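Visit to Korico, Tristgate site
Report for the members' page, by Jessie Guthrie

Twelve of us went to Korico on Thursday. Fraser Mowat met us at the door and took us straight upstairs, where the company tests its tidying robots in a room furnished like a small office. We had asked to hear about the stoppage in July, and most of the two hours went on that.

What happened in July

The robot, which the staff call Esteban, was on an unattended run after lunch. Its job was to pick up small items from the floor and put them away. At one point it closed its gripper on a power cable instead of the item next to it, lifted, and kept driving. The cable went tight and pulled an adapter out of a power strip. The robot's own force limit should have stopped it at that point. It did not, and the robot dragged the cable until a technician, Magnus Laing, pressed the stop button.

No one was hurt. The damage came to one cable and one bent finger mount. Mr. Mowat said the company treated it as a safety matter all the same, as a person could have tripped on the cable or been standing beside something it was attached to.

The cause

Chepkoech Temba runs the test room and gave the main talk. She found two faults. The force limit had been raised for an earlier job lifting heavier boxes and was never set back. The vision software, supplied by Gultska, was also poor at telling a thin cable from a flat object when both were close to the floor color. White cable on gray floor was the worst case.

She kept the cables in the room on purpose after that. Her view is that a real office has them and the robot has to cope.
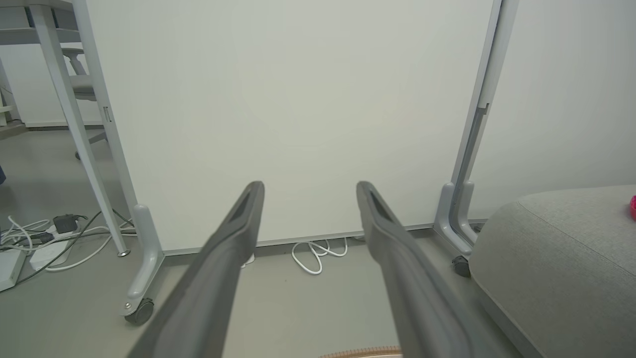 Changes since

The force limit now resets to its lowest value every time the robot is switched on. Anyone who wants it higher has to enter it again and sign the log. A second stop button has been put by the door. Unattended runs are off until the robot completes 1000 picks with cables nearby and no wrong grabs. Ms. Temba would not guess when that will be.

Wilma Strachan asked why the robot did not just avoid cables altogether. The answer was that it tries to, but it has to recognize one first.

We finished with coffee and 20 minutes of questions in the canteen. Parking at Tristgate is tight, so share cars if you go on the next visit.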